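Speaker notes: Collecting demonstrations for household tasks
Session 4, Friday afternoon stream, Torport
Drusside Centre for Applied Automation

Slide 1. Title and acknowledgement

Welcome delegates. Acknowledge the host organisation and the Multholm site, where the collection program is carried out. State that questions will be taken at the end and that the slides will be circulated by the organisers.

Slide 2. Purpose of the program

The Nimri program gathers examples of ordinary household tasks for a learning system. Each example is a complete demonstration, performed by an operator driving the robot remotely, with camera and joint data recorded together. The present talk is concerned with how the examples are gathered. Training results are the subject of a separate paper and should not be anticipated.

Slide 3. The collection to date

The current release contains 2643 demonstrations. Of these, 530 involve a drawer, either alone or in combination with placing or retrieving an object. The remainder cover table clearing, folding and the movement of items between surfaces.

Pause. Delegates from the previous session may ask why drawers receive a category of their own. The drawer tasks require the robot to position its base, find a small handle, apply a steady pull and then change to a different kind of grasp. An error in the first stage is carried through to the last.

Slide 4. Operator preparation

Every operator completes a supervised induction before contributing to the release. Practice attempts are stored separately and are not counted. Operators are asked to work at an even pace and to avoid correcting small misalignments with rapid movements, which the system has been found to copy.

Mention the revised operator handbook, issued in May. Printed copies are at the registration desk.

Slide 5. Setting up a task

The written protocol for each task states the furniture to be used, the object and the permitted range of starting positions. Furniture is shifted between blocks of recordings so that the system does not learn a single fixed layout. Lighting is varied on a schedule. The colour of the object is also varied, subject to what is available at the site.

Explain the term "block" if the audience is mixed: a block is 300 demonstrations recorded under one protocol.

Slide 6. The view from the head camera

Allow the audience a moment with the slide before speaking.

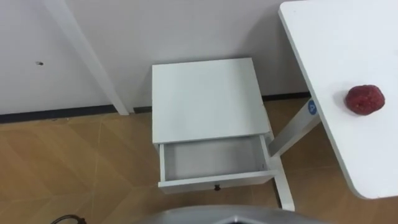 The head camera looks steeply down on the nightstand, with the drawer partway open and nothing inside it. Draw attention to the red object on the neighbouring table, and to how much of the furniture is white against a light grey wall. Low contrast of this kind is retained in the release. The knob is small and dark, and is the only pull on the nightstand.

Slide 7. Review and rejection

Each demonstration is viewed by a second member of staff, who did not record it. Recordings are rejected for missing sensor data, for contact outside the task, or for departure from the written protocol. An unsuccessful attempt is labelled and kept in a separate catalogue, where it may be requested by partner laboratories.

Slide 8. Access and enquiries

Access is granted under licence. Applications are assessed by the Drusside office, and applicants should name the task categories they require. Enquiries concerning the Multholm site should be directed to the same office.

Invite questions. If time is short, omit slide 4 and refer delegates to the handbook.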